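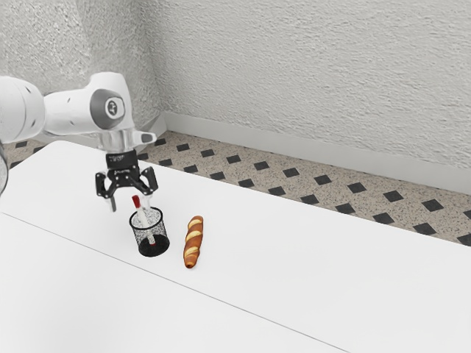 Disik 手摇台式削笔器

品牌:Cirkeck
型号:Disik 二型
颜色:墨绿、米白、砖红
货号:3956
库存状态:墨绿、米白有货,砖红七月到货

商品介绍

我们店里卖文具有些年头了,卖得最久的一样东西既不是钢笔也不是本子,是削笔器。说出来有点不起眼,可每次有老客人进门,绕着架子看一圈,最后总会在削笔器那一格前面停下来,拿起样机摇两下,听那个沙沙的声音。Disik 就是那一格里被摇得最多的一台,样机把手上的漆都被摸得发亮了,我们也一直舍不得换。

Disik 是 Cirkeck 做的手摇台式削笔器,铸铁底座,钢制刀芯,一支笔从前面的夹口送进去,弹簧夹把笔杆咬住,右手摇把手,笔会自己一点一点往里走。削好了,刀芯吃不到木头,手上会忽然一轻,像骑车下了坡,这时候停手就行。第一次用的朋友常常会多摇好几圈,总觉得还没削完,没关系的,多摇几圈也不会把笔吃短。

整机净重673克。拿在手里是有点沉的,放到桌上就知道这份沉有多好,摇起来底座老老实实待着,不用另一只手死死按住。以前用过那种轻飘飘的塑料削笔器的朋友,大概都有过一手按机器、一手摇把手、笔还在里面打转的经历(我们自己也有,而且摔碎过不止一个)。

刀芯与笔尖

刀芯用的是 Kelleck 的双螺旋滚刀,两根滚刀斜着夹住笔尖,同时转。跟单刀片的小卷笔刀比起来,滚刀削出来的笔锥更长,收得也更匀,木头面上没有一圈一圈的台阶。喜欢画素描的朋友会很在意这一点,笔锥长了,露出来的铅芯也多,侧着笔铺调子的时候,木头不会先碰到纸。

笔尖粗细可以调。机身背面有一个小旋钮,一共五档,一档最钝,五档最尖。我们自己的习惯是这样的:写字用三档,画线稿用五档,给小朋友用一档或二档。彩色铅笔也建议从二档开始试,油性彩铅芯软,一上来就削到五档,纸上稍微一用力就断了,看着很心疼,尤其是那种一支一支单买的好彩铅。

水溶彩铅也能削,只是请先确认笔尖是干的。刚蘸过水的笔拿纸巾包着捏一捏,晾一会儿再送进去。湿木屑会粘在滚刀的齿缝里,干了以后像一层壳,清理起来要费点耐心。

适用的笔

圆杆、六角杆、三角杆都可以用,笔杆直径在六到八毫米之间的普通铅笔和彩色铅笔,夹口都能夹得稳。加粗的三角儿童铅笔夹不进去,这个请务必先看一眼自己家里的笔。有朋友买回去才发现孩子用的都是粗杆,又大老远寄回来,来回折腾,我们心里也过意不去。粗杆笔可以看看同一页面下方的 Yoo 双孔卷笔刀,那个是专门照顾粗杆的,小小一个,放铅笔盒里正合适。

炭笔我们试过几个牌子,能削,但损耗确实比用美工刀大。炭芯脆,机器又不懂得手下留情,碰上里面本来就有暗裂的芯,会一截一截地掉。平时画炭笔多的朋友,还是留一把好刀在手边吧。

眉笔请不要削!这件事被问过很多次,我们也理解,那支笔看上去跟铅笔真是一模一样。可眉笔芯里有蜡有油,削进去会糊在刀上,下一支铅笔进去就带着一身棕色出来。

短到什么程度还能削,也是常被问起的。从夹口到刀芯有一段距离,笔剩下50毫米左右的时候夹子就不太咬得住了,再短的可以套上延长笔杆。套杆的粗细要合适,铝制的延长杆多半比夹口大,得先把铅笔削好再套回去,顺序反过来就白忙一场。

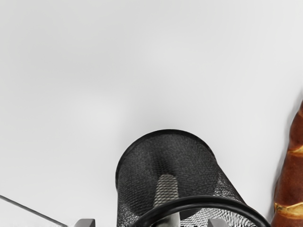 说到短铅笔,顺便多讲几句。我们一直觉得,一支铅笔最好用的时候是用掉三分之一以后,重心往下走了,手里不再晃,写起来踏实。新铅笔刚开封的时候总有点生分,长长的一根,尾巴在虎口后面翘着。所以我们反倒不太建议一口气把一整盒都削好,一次削两三支,轮换着用,钝了再一起削,书桌上这点小小的节奏,过日子久了会觉得很舒服。

机身与做工

外壳是喷漆铁皮,不是亮面,摸上去有很细的颗粒感,手上有汗也不容易留指印。墨绿偏深,在暖黄的台灯下几乎像黑色,白天看才显出绿来;米白是旧冰箱那种米白,略微带一点黄,跟纯白的东西摆在一起会看得出来;砖红最鲜亮,也最难等,每次到货都走得快。屏幕上看颜色总有偏差,对颜色特别在意的朋友,可以来信请我们附一张小色卡,寄过去看了再决定也不迟。

把手是榉木的,上了一层薄薄的清漆。木纹每一台都不一样,有的直,有的带一点点小斑,这些都是木头天生的样子,恕我们没有办法挑。把手的轴可以拆,左手使用者可以看看说明书第四页,把夹口的压杆翻到另一侧,按起来顺手很多。把手本身还是在机身后方,往哪个方向站就看各人的桌子怎么摆了。

屑盒是抽屉式的,从机身下方往外拉。容量不算特别大,按我们店里的用法,三四天倒一次。满了请及时倒,别等到木屑从缝里往外冒。拉出来之前在机身上轻轻拍两下,挂在滚刀上的碎屑会落下去,再拉抽屉桌面就干净得多。倒屑的时候也请慢一点,石墨粉很轻,窗户开着风一吹,落到刚画好的纸上可真让人欲哭无泪。

随机附一个桌边夹。底座本身够重,平时不用夹也没有问题,给小朋友用或者放在画室里很多人轮着用,夹上会更放心。夹子适合厚度在四厘米以内的桌板,夹口内侧贴了软木片,请不要撕掉。桌沿是大圆角或者下面有横梁的,买之前弯腰看一眼,量一量。

规格

净重:673克(不含桌边夹)
外壳:喷漆铁皮
底座:铸铁
刀芯:Kelleck 双螺旋滚刀,可更换
把手:榉木
笔尖调节:五档
适用笔杆:直径六至八毫米
桌边夹:随附,适合四厘米以内桌板
包装:牛皮纸盒,内附中文说明书、桌边夹、小毛刷

第一次使用

开箱以后先把夹口里那片薄纸板抽出来,它是运输时护着弹簧用的。有几位朋友没看见这片纸板,以为机器卡住了,急得写信来,所以现在我们在盒盖内侧也贴了一张小条提醒。

往外拉前面的夹板,拉到头会听见一声轻响,夹板就停在那里了。捏住上方的两个小压片,把铅笔送进去,轻轻顶到底,松开压片。接着顺时针摇把手,速度匀一些,不用快。夹板会带着笔慢慢退回机身,退到底了,手上也轻了,捏住压片把笔取出来。

新机器的头几支笔请拿平常的铅笔来削,别急着上珍藏的那几支。滚刀出厂时薄薄擦过一层防锈油,前两三支笔的笔锥上可能会带一点油印,削过几支就没有了。

夹口的咬痕

这个必须老实讲。弹簧夹要咬住笔杆,漆面上多多少少会留下几个浅浅的牙印。Disik 的夹爪包了一层橡胶,比光铁爪的温柔不少,软漆的铅笔上还是看得出来。对笔杆漆面十分爱惜的朋友,可以在送笔之前绕一圈薄纸,或者就在笔杆外面套一小段透明胶管,店里有卖,按寸剪,很便宜。我们有一位同事干脆把咬痕当成记号,说一看就知道哪支是自己的,这也算一种过法吧。

断芯怎么办

断在刀芯里的铅芯,是手摇削笔器最常见的小毛病。症状很好认:摇起来空转,笔送进去出不来尖,或者削出来的笔锥歪在一边。

先把屑盒取出来。握住把手根部的铁圈,逆时针拧四分之一圈,整个刀芯就能从后面抽出来。抽的时候手指请避开滚刀的齿,齿很利,轻轻蹭一下就是一道口子。用附送的小毛刷从粗的一头往细的一头刷,断芯多半就卡在最细的那一端,刷不动的话拿一根牙签挑一挑。装回去的时候对准缺口推到底,顺时针拧紧,听到咔哒一声就好了。

请不要用水洗刀芯,也不要滴缝纫机油。油会把石墨粉和成泥,越滴越涩。真觉得涩了,拿一支硬一点的普通铅笔,比如4H,慢慢削上一回,多半就顺了。

如果同一支笔削一次断一次,先别怪机器。铅笔摔过以后,木头外面看着好好的,里面的芯可能已经断成好几段了。换一支笔试试看,换了就好,那就是笔的问题。

更换刀芯

刀芯是消耗品,总有钝的一天。什么时候该换,很难给出一个准日子,要看削什么、削多少。家里写字画画用,几年不换也很平常;画室和学校用得狠,就要勤快一些。钝了的刀芯有两个样子:笔锥表面起毛,像被啃过;或者摇起来明显比从前费力。出现其中一样,就可以考虑换了。

替换刀芯货号3776,单独装在小铁盒里出售,Disik 一型和二型通用。换下来的旧刀芯请包几层厚纸再丢,免得划伤收拾垃圾的人。

一型和二型的差别

手里已经有一型的朋友常来问要不要换新的。我们的意见很简单:一型好好的,就接着用。二型多了三样东西,笔尖调节从三档变成五档,夹爪包了橡胶,屑盒的前脸加了一小块透明窗,能看见里面满没满。刀芯是一样的,削出来的手感也没什么两样。有一台一型在我们收银台旁边站到现在,漆掉了一个角,每天照样干活,谁要买走都不给。
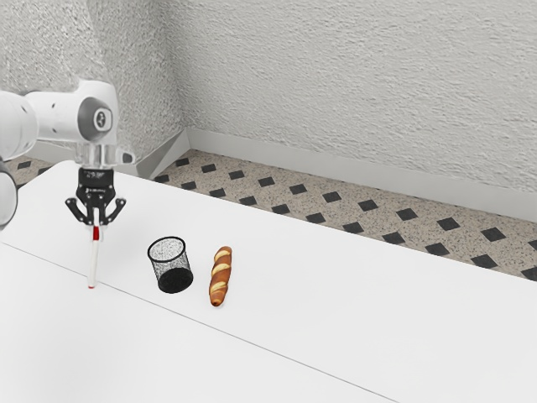 一起买比较合适的东西

Yoo 双孔卷笔刀:粗杆细杆各一个孔,随身带。刀片可以换,盒子里已经多放了一片。出门写生带它,回家用 Disik 修整,这是我们自己最常用的搭配。

榉木延长笔杆:两头都能插,中间有黄铜圈可以收紧。短铅笔的救星。

替换刀芯(货号3776):刚买机器不必急着囤,等到有需要的时候再来,我们一直备着。

软毛桌刷:扫橡皮屑和木屑用,马毛,毛尖很软,不会在纸上拖出灰道子。

配送与包装

机器有点分量,我们会在牛皮纸盒外面再套一个厚纸箱,四角塞纸团,不用泡沫粒。收到以后请当着快递员的面看一眼外箱,压瘪得厉害的先拍照,再跟我们联系。单笔订单下午三点之前付款的,当天寄出;同时买了砖红色和其他东西的,默认等砖红到齐一起寄,想分开寄请在备注里写一句。

送人的话,可以免费换成棉纸包装,系一根麻绳,附一张空白小卡。小卡上想写什么也可以交给我们代笔,字谈不上漂亮,好在是用刚削好的铅笔一笔一划写的。

退换与保修

到手十四天以内,没有削过笔的可以退换,来回运费请按页面底部的说明分担。已经削过笔、发现机器本身有毛病的,不受这个限制,直接寄回来,运费由我们出。

机身保修两年,刀芯和屑盒不在保修范围内。把手的木头如果自然开裂,过了保修期我们也愿意帮忙换,只收一点材料费。寄回之前请把屑盒倒空,拜托拜托,我们拆过一箱子全是木屑的包裹,那天下午扫了很久的地。

常见问题

能放在铺了玻璃的桌面上吗?
可以,底座下面有四块橡胶脚垫。玻璃面上如果有水或者油,先擦干再放。玻璃桌就别用桌边夹了。

声音大不大?
摇的时候是低低的沙沙声,隔一道门基本听不见。夜里家里人睡了也能用,只是夹板弹回去那一下,请用手扶一扶。

小朋友几岁能用?
我们的建议是六岁以上,头几次由大人陪着。拆刀芯这件事,请一律由大人来做。

两头都削开的铅笔能用吗?
能用。红蓝双色铅笔也没有问题,送进去的时候留心外面那一头的尖,别戳到手心。

可以来店里试吗?
非常欢迎!三个颜色都有样机,旁边放着一罐给大家试削的铅笔。自己带笔来更好,平时用什么笔,就拿什么笔来试。

页面更新:2018年6月8日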